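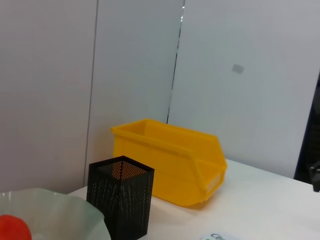 Week 8 handout – from camera to grasp: perception, planning, control

Read before the lab. Bring a laptop with the course container already pulled, the wifi in the lab won't cope with everyone pulling at once. Slides are on the course page under Trinddale stack, this handout has the bits the slides skip.

What we cover
- frames and hand-eye calibration
- segmentation on clutter, and where it falls over
- grasp candidates and scoring
- planning with two arms
- the control loop, timeouts
- logging and replay
- what to hand in

1. Frames, again

Everyone loses marks here so we do it again. Every point has a frame. Write the frame in the variable name. p_cam, p_wrist, p_base. If your variable is called "point" or "pos2" I stop reading.

Chain for the wrist camera: camera -> wrist -> base. Chain for the head camera: camera -> head -> base. Head is fixed for the lab. Wrist moves, so the wrist transform has to be looked up at the time the image was taken, not at the time your callback runs. The Ferrand driver stamps each image at exposure. Use that stamp. If you ask for the latest transform you will get a grasp that is fine when the arm is still and off by a finger width when it is moving. Classic bug. Hard to see in sim becuase sim has no lag unless you switch it on (sim_lag in the config, set it to 55 ms and leave it there).

Calibration check, do it at the start of every session:
- touch the board corner with the left finger tip, read the base coordinates
- same with the right
- compare with the head camera's estimate of the same corner
- anything over 8 mm, recalibrate, don't fudge it with an offset in your own code

I can spot the offsets. Last year's submissions were full of them.

2. Segmentation

You get masks from the Stindari node. One mask per object, a class guess, a score. Class guess is weak on our object set, so do not plan on it being right. Treat it as a hint.

Trouble cases, in order of how much time they will cost you:

Clear plastic. Depth goes straight through or comes back as garbage. A clear bottle on its side often comes out as two blobs, cap and label, with a hole where the body should be. Merge by colour won't do it. Merge by line: fit a line through the two blob centres, check the gap against a bottle-sized box, join if it fits.

Mesh and perforated walls. Depth speckles, some pixels land on the near wall and some on whatever is behind. Median filter helps a bit. Better to take the nearest tenth of the depth values inside the mask and work from that. And colour from the object behind leaks through the holes, so a colour segmenter will happily give you half a pen holder.

Translucent coloured things. Bowls, some storage bins. Depth is patchy, edges usually ok. Use the rim.

White on white. A pale eraser on a white table has nearly no contrast. Turn the exposure down one step before you blame the network.

Small flat things. A marker or a knife body is thin enough to sink into the table plane once you've removed the plane. Default plane margin is too thick for them. Lower it, then deal with the extra noise. There's a trade here and I want to see that you looked at both sides of it in the write up.

3. Grasp candidates

Parallel jaws, so two contacts, roughly opposite. Sampler gives up to 48 candidates per mask. Most are rubbish. Filter before scoring, filtering is cheap:

- width: reject if the object is wider than the open jaws less a margin on both sides
- approach: reject if the finger would pass through the table plane
- neighbours: reject if the open finger, not the closed one, hits another mask

That last one gets forgotten. The finger is at its widest on the way in. So it is the open shape that has to clear the clutter. With a marker and a knife lying side by side, the jaw going around one of them lands close to the other.

Then score. Start with this and change it if you have a reason:

score = 0.5 * antipodal + 0.3 * clearance + 0.2 * centre

antipodal: how opposite the two contact normals are
clearance: distance to nearest other mask, capped
centre: how near the grasp is to the centroid

For long thin objects centre matters more. A pen held at one end will swing. For round soft things antipodal is nearly constant all the way round, so clearance decides it, and that's fine. For bins and bowls don't grasp the body at all, pinch one wall. Means your width check has to run on wall thickness, and your mask won't give you that. Use the lookup table in objects.yaml.

Try it by hand first. Really. Sketch the table from above on paper, mark where each finger goes for every object, note which arm. Takes ten minutes and saves you an evening.

4. Which arm

Simple rule first: split the table down the middle, left arm takes left, right arm takes right. Works most of the time. Breaks when
- the object sits on the line
- the object is on your side but the only good approach is from the other
- the target (the bin, say) is on the far side and you need to carry across
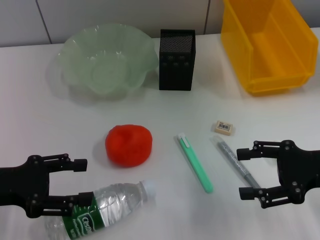

So cost per arm per object, pick the cheapest pair, check the pair for collision. Cost = travel + penalty for crossing the mid line + penalty for a low grasp score. Keep the crossing penalty as a parameter. Too low and the arms keep asking for the same space, too high and you get an arm parked doing nothing while the other works through the whole table.

Start pose matters as well. If a finger is already over something when you send the first move, a straight sideways move will drag it. First motion is always up. Always. Put it in the planner as a fixed step, don't leave it to the optimiser.

Carrying across: hand over or put down in the middle and regrasp? Put down. Handover is week 11.

5. Planning

The Turesach planner takes both arms as one system. 14 joints, slow but safe. Or you can plan each arm alone and lock the shared zone, faster, and you'll have to write the lock. Either is accepted. If you write the lock:

- one owner at a time
- owner must release on finish, on fail AND on timeout
- no waiting for the lock while holding something over the shared zone

Miss the second one and you get a deadlock the first time a grasp fails. Test it by making a grasp fail on purpose. Tall things at the back (pen holder, bin) go in the collision world as boxes, padded. Don't use the raw point cloud for them, mesh walls give the planner holes to thread a finger through and it will try.

The wall behind the table is a collision object too. It is not in the default world file. Add it.

6. Control loop

Three rates to keep straight in your head:

perception: slow, a few times a second
planner: when asked
controller: fast, fixed, never blocked by the other two

Never call perception from inside the controller callback. If you need a fresh mask in the middle of a motion, have perception write to a buffer and let the controller read whatever is there, with its age. Too old – stop, don't guess.

Gripper closing: command width and force cap. Watch for motor current going up and finger speed dropping to nil, both together. Current alone trips early on stiff linkages. Speed alone trips when the fingers haven't started moving yet (yes, this happens every year). After close, check the width. Zero width means you've got nothing. Retry limit is two, then mark the object as skipped and move on to the next.

Soft objects keep closing well after contact. Set a lower force cap for anything tagged soft. Thin plastic bottles same, they crumple and the width reading drifts while you're holding.

7. Logging and replay

Log everything with stamps: both camera streams, masks, candidates with scores (including the rejected ones and which filter threw them out), chosen arm, plan, joint states, gripper width and current. Disk is cheap. Trying to work out from memory why a grasp was picked is not.

Replay tool:

replay --log run.bag --from masks

Starts from the saved masks and reruns everything after. So you can change your scoring and see what would have been picked, with no robot time at all. The practice log on the course page has 321 masks in it, marked by hand with the grasp that I'd have chosen. Run your scorer on it before you book a slot. If you agree with me on less than half, look at your clearance term first, then your frames.

Note replay can't tell you if the new grasp would have held. Only what gets picked.

8. Lab task

Clear the table. Small items into the yellow bin, pens into the pen holder if you want the bonus, leave the bowl where it is. Layout changes between groups, so no hard coded positions. I'll check.

Order of play that has worked:
a) take one head image, build the world
b) easy objects first, the ones with lots of room round them
c) wrist camera look before each grasp, refine the pose
d) grasp, lift, check width, place
e) fresh head image after each place, don't trust the old world

Step e is slow and you will be tempted to drop it. Things roll.

The utility knife: blade stays in, and it goes slider side up. If the slider is facing the table leave it and log a skip, no marks lost.

9. Hand in

- code, one repo per group, tag it lab8
- two logs, one good run and one bad run
- two pages max: what failed, at which stage, how you know. Point to time stamps in the log
- one plot of grasp score against outcome

A bad run explained well gets more than a good run with no explanation. Write the cause at the right level: "grasp failed" is not a cause, "transform looked up at callback time, see stamps" is.

Due 5 pm at the end of next week. Extensions through the usual form.

Reading for next time: chapter on impedance control, first half only. Skip the proof. Have a look at the questions at the end, second and fourth espcially, we'll start with those.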